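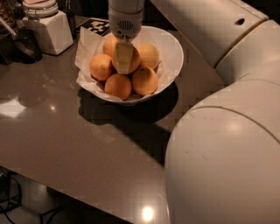 드라소몬 파지법

드라소몬 파지법(영어: Drasomon grasping)은 그릇이나 바구니처럼 좁은 용기 안에 비슷한 물체가 여러 개 쌓여 있을 때, 로봇이 그중 하나만 골라 집어 올리도록 가르치는 모방 학습 방법이다. 스케스덴(Skesden) 연구실의 셀마 게오르기에프(Selma Georgiev)가 제안하였으며, 이름은 연구실에서 쓰던 학습 프로그램 '드라소몬'에서 그대로 따왔다. 과일을 다루는 실험으로 가장 잘 알려져 있어 한국어권에서는 '과일 더미 파지'라고 풀어 부르는 사람도 있는데, 본래는 과일에만 한정된 방법은 아니고 양파나 공, 둥글게 만 양말에도 적용된 바 있다.

배경

사람에게는 그릇에 담긴 오렌지 하나를 꺼내는 일이 워낙 익숙해서 어디에 손가락을 넣을지 따로 고민하지 않는다. 그런데 로봇에게는 이 일이 꽤나 까다롭다. 과일끼리 서로 맞닿아 있어 손가락이 들어갈 틈이 좁고, 하나를 건드리면 옆의 것이 굴러 방금 계산해 둔 위치가 금세 쓸모없어지기 때문이다. 게다가 색과 크기가 거의 같은 물체가 겹쳐 있으면 영상에서 경계를 나누는 것부터가 만만치 않다.

초기의 접근은 대체로 물체마다 삼차원 모형을 맞춘 다음 가장 안정된 파지점을 고르는 식이었다. 책상 위에 띄엄띄엄 놓인 물건에는 잘 들어맞았지만, 더미 속에서는 가려진 면을 짐작으로 채워야 하는 부담이 컸다. 게오르기에프는 부코비노비치(Vukadinović) 공방의 주방 실험대에서 사람이 원격으로 로봇을 조종하는 모습을 오래 지켜보다가, 숙련된 조작자일수록 손가락을 한 번에 끝까지 닫지 않고 살짝 대어 본 뒤 자세를 고친다는 점에 눈길을 주었다고 한다. 이 소박한 관찰이 방법 전체의 뼈대가 되었다.

방법

학습은 두 단계로 이루어진다. 첫 단계에서는 조작자가 시연한 동작을 모아 접근 정책을 훈련한다. 기본 자료는 시연 200회이며, 시연마다 머리 쪽 카메라의 영상과 팔의 관절값, 그리퍼의 벌어진 정도를 함께 기록한다. 둘째 단계에서는 손가락이 물체에 닿은 직후의 짧은 구간만 따로 떼어 보정 정책을 훈련한다. 앞의 정책이 '어디로 갈까'를 맡는다면 뒤의 정책은 '이대로 쥐어도 될까'를 맡는 셈이다.

작업대에는 흑백 무늬의 기준 표식을 눕혀 두고 카메라와 팔의 좌표를 맞추는 데 쓴다. 오렌지 실험에서는 종이를 깐 흰 도자기 그릇을 표식 바로 앞에 두어 표식의 한쪽이 그릇에 조금 가려지는데, 무늬가 웬만큼 보이기만 하면 보정에는 지장이 없는 것으로 보고되었다. 그보다 애를 먹인 것은 윤이 나는 조리대였다.
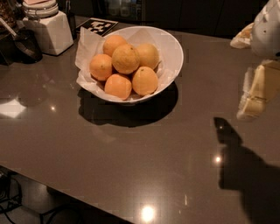
천장 조명이 상판에 비쳐 밝은 얼룩이 생기고, 로봇 팔의 그림자까지 길게 드리워지면 모형이 그것을 물체의 가장자리로 착각하는 일이 잦았던 것이다. 이에 연구진은 조명을 바꾸는 대신 훈련 영상의 밝기를 무작위로 흔들고 반사광과 비슷한 얼룩을 덧입히는 증강 기법을 택하였다. 집집마다 부엌의 불빛이 다 다르니 차라리 실험실에서 미리 겪어 두는 편이 낫다는 생각이었고, 이후의 연구에서도 이 방침은 대체로 이어졌다.

결과

2023년 11월 15일에 공개된 보고서에 따르면, 오렌지 더미에서 하나를 꺼내는 과제를 100회 시도했을 때 보정 정책을 뺀 비교 모형은 19회 실패하였다. 보정 정책을 더한 쪽은 실패가 눈에 띄게 줄었으나, 대신 한 번 집는 데 걸리는 시간이 늘어 평균 18초가 되었다. 남은 실패는 대부분 그릇 벽에 바짝 붙은 과일을 집으려 할 때 일어났으며, 바닥에 깐 종이를 과일과 함께 집어 올린 경우도 더러 있었다.

한계와 후속 연구

이 방법은 손가락이 평평한 두 손가락 그리퍼를 전제로 하므로 손가락 모양이 바뀌면 둘째 단계의 자료를 새로 모아야 한다. 무른 과일에 대한 검증이 부족하다는 지적도 있다. 복숭아와 잘 익은 감으로 한 예비 실험이 보고서 부록에 짤막하게 실려 있으나, 눌린 자국을 어떻게 평가할지 기준이 분명하지 않아 본문의 결과에는 포함되지 않았다.

이듬해 2월에는 접촉 순간의 모터 전류를 입력에 더한 변형이 제레르(Zerer)라는 이름으로 발표되었다. 카메라에 물체가 거의 가려진 상황에서도 쥔 상태를 짐작할 수 있다는 점이 장점으로 꼽히지만, 그리퍼 기종마다 전류 특성이 달라 원래의 방식을 그대로 쓰는 연구자도 여전히 많다.

같이 보기

모방 학습
원격 조작
기준 표식
더미 속 물체 집기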